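Korendale school bus starts earlier in September

From September the Korendale school bus will leave De Bruijn Street at 7:05 in the morning. The change is for 438 pupils, said Floor Verschueren of the bus company Pramow. Parents had asked for it during the winter.

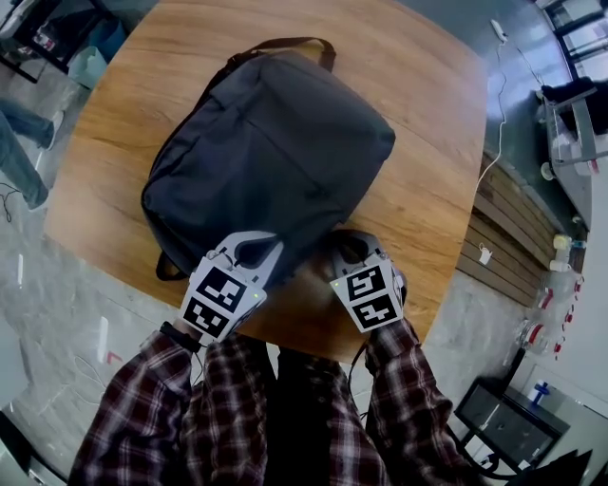
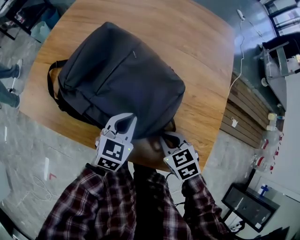 A dark backpack on a wooden table.

The fare stays at 95 cents for each ride. A second bus with 80 seats will be used in the afternoon, and it stops also at the library. New timetables are at the town hall.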